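Chapter 4

Sharing the Bench: Good Practice for Two-Armed Workcells

By the end of this chapter you should be able to:
tell apart a rule, a standard and a house practice
mark out the shared zone of a two-armed cell
write a start-of-shift check that a tired person can follow
decide when a handover between arms needs a stop in the middle

When I began teaching this course, I used to start with the rule book, and I would watch the whole room go quiet in the wrong sort of way. So let us begin with a bench instead, and come round to the rule book when we have a reason to open it.

A single arm bolted to a table is a fairly easy neighbour. It has a reach, you can draw that reach on the table with a bit of chalk, and as long as you respect the chalk line and think about what the arm might be holding, you have done a good part of the work. Put a second arm beside it and everything becomes more interesting (and, I am happy to say, more fun!). Now there are two reaches, and they overlap, and the overlap is exactly where the useful work gets done. Folding, passing, holding steady while the other one pulls – all of it happens in the one patch of table where the arms can also hit each other. We shall call this patch the shared zone, and you will be thoroughly sick of the term by Chapter 7. 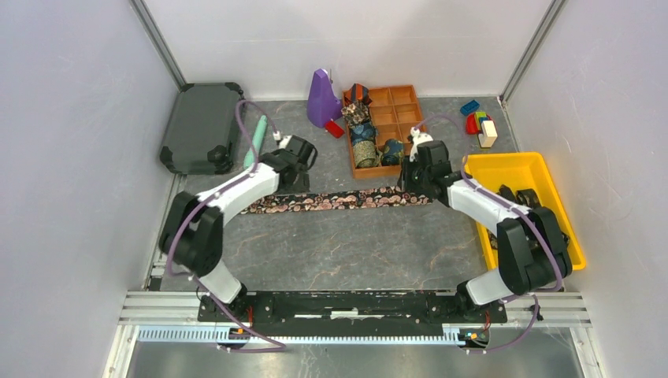 The first practice, then, is to decide which arm has the right of way in the shared zone, and to write it down before anybody writes a line of program. At Prilis, where I spent a happy few years, we had a card taped up beside each cell with just two lines on it: who enters first, and who backs out first. Troels Bech, who ran the cells in those days, would not let a trial begin until the person at the controls had read the card aloud. We grumbled about it, naturally. I now make my own students do the same thing, and they grumble too.

The second practice concerns cables. An arm's reach on paper is the reach of its links and its gripper, but a cable strapped along the outside of an arm has a reach of its own, and it changes every time the elbow moves. Before you approve a motion, run it at low speed and watch the cables and nothing else. Then run it again and watch the elbows, which are easily forgotten while everyone is looking at the grippers. Anything standing on the work surface that a cable loop or an elbow could catch should be moved, or else added to the map of the cell as an obstacle.

The third practice is about soft goods. Cloth is a friendly material to drop and an awkward one to share, and when two grippers hold the same piece, each can pull on the other through it. Set the pulling limit for the pair as well as for each arm, and put a short stop after the second grip, so that the program can confirm both holds before either arm moves away.

You may well ask where all this is laid down. Some of it belongs in published standards, some in the maker's manual, and a good deal of it in house practice, by which I mean the things a workplace has agreed to do and could change next week if it wished. Steinar Ásgeirsdóttir's logbook from the Tultow cells, which we shall read closely in Section 4.3, covers 338 shifts and keeps the three in separate columns. I recommend the habit warmly.

Before you go on

Find a two-armed cell you are allowed to visit, with its power off, and spend 60 minutes beside it with paper and a pencil. Draw the two reaches and shade the shared zone. Bring the drawing with you to Section 4.1, smudges and all.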